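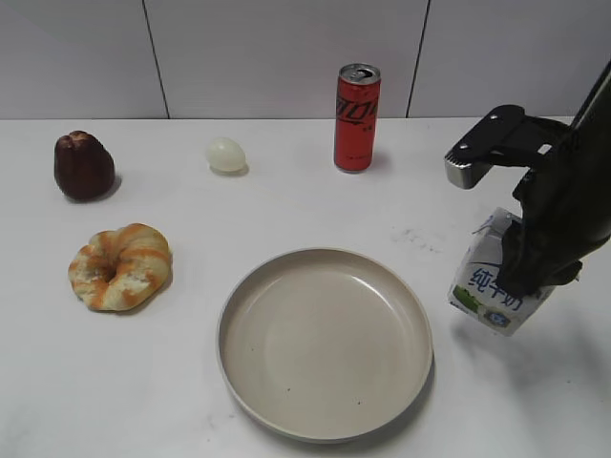

Setting up a teach table for a tray-packing arm

Ernbridge kitchen, packing hall. Revised 4/5/23. Replaces the March sheet.

This page covers the teach table used to add new items to the Caruso arm before they go on the line. It is written for packers moving to the operator role and for shift leads who have to plan their hours. Mechanical fitting, guarding and the electrical side are in the Jumilitz installation manual and are not repeated.

What the job consists of

The hall packs 4,000 trays a day. Up to last year all of them were packed by hand. The arm now takes 2,000, on the cold side only, and the hand line keeps the rest along with anything that arrives late, loose or in unfamiliar packaging.

The arm does not know an item until someone has taught it. Teaching means placing the item on a plain table, running a set of picks in Cokico, marking each pick as good or bad, and saving the result under the item code. A packer who has handled the item for years will usually mark the picks better than an engineer will, and the operator role was written on that basis. Expect to spend more of the shift looking and deciding, and less of it lifting.

Before you start

Book the table in the line diary. Teaching stops the arm, so the hand line has to be told and the trays moved across first.
Check that the arm is in teach mode and that the speed limit shows on the panel.
Wipe the tabletop. Old scuffs can stay, but crumbs and liquid cannot.
Fetch the items from the current delivery. A carton from a previous supplier may have the same code and a different fold.

Laying out the table

1. Put the plate down first. It is the drop point, so it must be fully inside the reach shown in Cokico and must not be moved during a set.

2. Add the items one at a time, with open table between them. Fingers coming down on one item should not brush another.

3. Mix the shapes. A set with a can, a carton, a ring roll and something small and smooth will show more faults than a set made up of cartons.

4. Stand tall items towards the back. In front they hide things from the fixed camera.

5. Clear your hands and step behind the line on the floor before pressing Start.

Checking the wrist view

Open the wrist camera window. Both fingertips should be in view with clear table between them. If one tip is missing, the mount has been knocked and the set should not be run. Call maintenance; do not bend the bracket back.

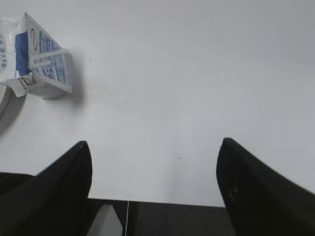
Wrist view, fingers open. Carton on its side at upper left.

A carton may be taught standing or lying down, but each position is a separate entry. Creased cartons are worth including. Deliveries contain plenty of them, and an arm taught only on square ones will reject stock that a hand packer would have used. Save the lying position with the suffix L.

Specks on the tabletop are sometimes outlined by Cokico as objects. Select the outline and press Ignore. If the same place is outlined again in the next set, clean the table and take a new background.

Checking the fixed view

Move the arm to Park. Wait until it is out of the fixed view, then press Capture. This gives the reference layout against which every pick in the set is compared, so take it again whenever an item is added or swapped.
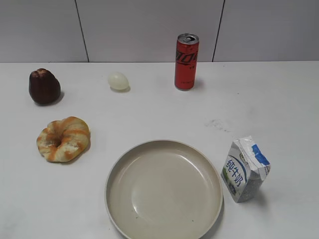

Fixed view with the arm clear. Plate at the front, carton to the right of it.

Look for three things in the reference: no arm, an empty plate, and every item outlined once. A can and its shadow may be outlined as a single wide object. Where this happens, drag the edge of the outline back to the metal. Moving the can a little and capturing again also works and is often quicker.

Running and marking a set

1. Select the item code and press Run.

2. Watch the pick from behind the line. The screen is not enough — a slow slip is easier to see from the side.

3. Mark the pick. Good means lifted, carried and set down on the plate with no new damage. Anything else is Bad. There is no middle mark, and "good enough" has caused more rework on this line than any other entry.

4. For a Bad pick, choose a reason from the list. Use Other only with a note.

5. Put the item back by hand after the arm has parked, and turn it slightly each time.

6. After 2 Bad picks in a row, stop the set. Lower the grip setting for soft items or raise it for smooth ones, then start again from the reference capture.

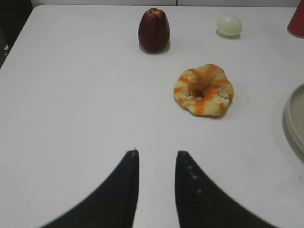
Soft bakery items need the most patience. Grip settings that hold a carton will mark a roll, and the mark may only show later in the tray. Teach these with stock from the same bake, and keep the tested pieces out of the trays. They go in the waste count under T.

Small smooth items are the other weak point. They tend to roll when a finger touches them off centre. Approach from directly above, with the narrow opening selected, and allow the longer settling time. If an item still rolls away, leave it on the hand line and record it as not suitable. This is a normal result and does not count against the operator.

Staffing during teaching

A teach session takes 2 people: an operator at the screen and a packer placing the items. They should swap between sets. Placing is light work but repetitive, and marking becomes careless when one person does it for a whole session.

The shift lead should enter teaching as its own line on the rota. In the first weeks it was fitted in around packing, which left the hand line short at the busiest time and led to sets being cut off early. Operators are paid the operator rate for the full shift, including hours spent on the hand line.

Closing down

Park the arm.
Save the set and write the item code in the line diary, with the number of Bad picks.
Clear and wipe the table.
Return the key to the shift office and tell the hand line that the arm is available.

Changes to this sheet go through the packing hall office. Faults in Cokico are reported from the Help menu with the set number attached.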